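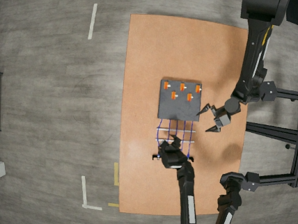
Comparing Grippers Before Anyone Picks Up a Screwdriver
An interview with the Drakine manipulation group

When the Drakine manipulation group was asked to recommend a gripper for cable work, its members expected to spend most of the spring at the bench. They spent a good part of it at their desks. The group ran its first comparison entirely in simulation, on a two-arm cable task, and took only the leading candidates to the hardware. Genalyn Buenaventura, who heads the group, met with us in March together with controls engineer Spyros Makris and test lead Pacita Gatchalian.

The task is known inside the group as Dumlao, after the planning document in which it was first set out. Thin flexible cables must be handled at a small panel by two arms working over the same board. Ms. Buenaventura explained that it was selected for its difficulty.

"A rigid block will forgive a poor gripper," she said. "You can close on it a little early or a little off center and still come away with it. Cables move when you touch them, and they move their neighbors. We wanted a task in which the differences between fingers would show up in the results."

Three finger designs were entered in the comparison. The first was a broad parallel pad, the second a narrow tapered finger, and the third a pad with a shallow groove along its inner face. Each was given 100 attempts under the same controller, with the starting position of the cables varied by a fixed schedule. Mr. Makris was responsible for that schedule and for the controller settings, which were frozen before the first attempt was recorded.

"There is always a temptation to tune," he said. "You see one design failing and you know that a small change in closing speed would help it. If you make the change, you are comparing your own patience with each design. We wrote the settings down and left them alone."

The tapered finger did best at separating one cable from the rest of a bundle. It did less well at holding a cable under side load, where the contact patch was small and the cable tended to turn in the grip. The grooved pad held firmly once it had closed, but it needed a more accurate approach. According to Ms. Gatchalian, the broad pad failed mainly by picking up two cables in place of one.

"We did not record that as a partial success," she said. "There was some discussion of it. An operator who finds two cables in the gripper has to stop the cell, and so for our purposes it is a failure."

Asked how far the simulated results could be trusted, Mr. Makris was cautious. Contact between a soft cable and a hard fingertip is among the more difficult things to model, he noted, and the friction values used in the study came from a modest set of bench measurements made by Anas Nasr at the group's Skatness workshop. Mr. Nasr pulled short lengths of cable through each finger at several closing forces and reported the spread as well as the average.

"The spread was the useful part," Mr. Makris said. "We ran the whole comparison again at the low end and at the high end. The order of the three designs changed at the low end. Readers of the report should know that, and it is stated on the first page."

The hardware stage is now under way at Skatness under Murdo Strachan. Two designs were carried forward, the tapered finger and the grooved pad, and each is scheduled for 40 attempts. Mr. Strachan, who joined the conversation by telephone, said that changing a set of fingers and checking the alignment takes about 14 minutes. The order of testing has been arranged to keep those changes few.

He also raised the matter of reach. With two arms sharing one board, the position of the second wrist limits the angles open to the first, and a longer finger can make the problem worse. "On paper the tapered finger is the better tool," he said. "I would like to see how often it asks the other arm to get out of the way."

The study was requested by Womia, which is considering the arrangement for a small assembly cell. Ms. Buenaventura said that her group had not been asked to name a winner and did not intend to name one until the bench results were complete. Camera placement will be studied separately, with the fingers held fixed. Ms. Gatchalian is preparing the protocol for that work, including the rules for what will be scored as a failure.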